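Counting warheads at the bench: notes on template verification

September 25, 2018

A reader wrote in July to ask why I keep returning to verification when the politics of disarmament are so obviously stuck. The short reply is that verification is the part I was trained in. The longer one follows.

Any treaty limiting deployed or stored warheads has to settle what counts as evidence that a sealed container holds a warhead. The older agreements avoided the question by counting delivery vehicles. Silos, submarines and bombers are large and can be seen from orbit. A warhead in a drum in a storage bunker cannot, and the owner will not permit an inspector to open the drum. Both sides have sound reasons for that position, including their non-proliferation obligations.

Two families of method have been studied for decades. Attribute measurement asks whether the object has certain agreed properties: plutonium present, mass above a threshold, isotopic ratio below a threshold. Template measurement compares the object with a reference item both parties accept as genuine. Attributes are easier to negotiate and easier to spoof. Templates are harder to spoof, but they require a trusted reference and somewhere to store a very sensitive radiation signature between visits.

Drestlow, the desk exercise I helped run this year, was built around the second method. We used simulated gamma spectra only, no source material of any kind. Pieter Shabalala wrote the inspector's protocol and Francine Lapointe wrote the host's, and neither saw the other's draft until the first session. The simulated inventory was 319 containers, of which the host could legitimately declare a fraction to be empty or to hold components only.

The comparison code is called Gratix. It takes a spectrum, rebins it to a coarse grid, tests it against the template and returns a single bit. The raw spectrum stays behind the information barrier and is overwritten before the door is opened. We ran 2,987 comparisons across the full set of shielding conditions. Performance was acceptable with bare containers and with thin steel. It degraded as soon as the host was allowed to vary the internal packing, which a real host would do for perfectly ordinary storage reasons.

Detector drift was a larger nuisance than I had allowed for. A gain shift well within the manufacturer's usual tolerance was enough to push genuine items out of the acceptance band. Recalibrating before each item fixes this and nearly doubles the time per item. At 30 minutes a container the inspection team loses its whole access window to a single bunker. Pieter's protocol dealt with it by random selection, and Francine's objected to random selection on safety grounds, as hosts generally do.

The argument over who supplies the equipment took up more of the exercise than the physics. If the host builds the detector, the inspector cannot rule out a hidden switch. If the inspector builds it, the host cannot rule out a hidden memory. Joint manufacture with random selection of units is the standard proposal. We had nine units on paper, with four going to the inspector for destructive examination and the rest held under dual seal. Francine pointed out that the seals then become the weakest component, and she is right. I have no remedy beyond better seals.

I sent a draft of the findings to Arkutine, where the Marquez working paper on zero-knowledge neutron imaging is being revised. That approach never records the sensitive signature in the first place, so there is nothing to erase. I find the mathematics convincing. The engineering centres on preloading detectors with a complement of the template, and the tolerance on that preload is tight enough that I would like to see it tested in a cold building by tired people.
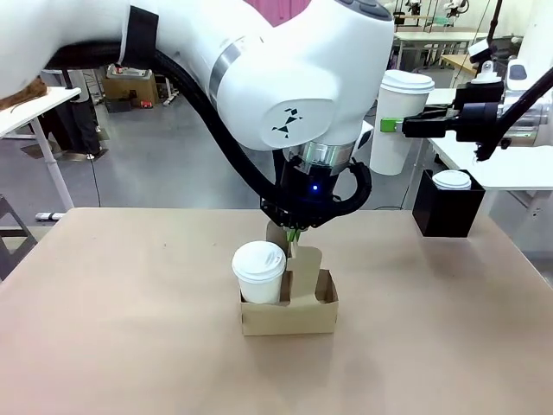 The next round of Drestlow will drop the fixed template and let the host rotate the reference item between visits, under seal. Pieter expects the false alarm rate to rise. Francine wants the chain-of-custody forms rewritten first, and I have agreed to do those before touching the code.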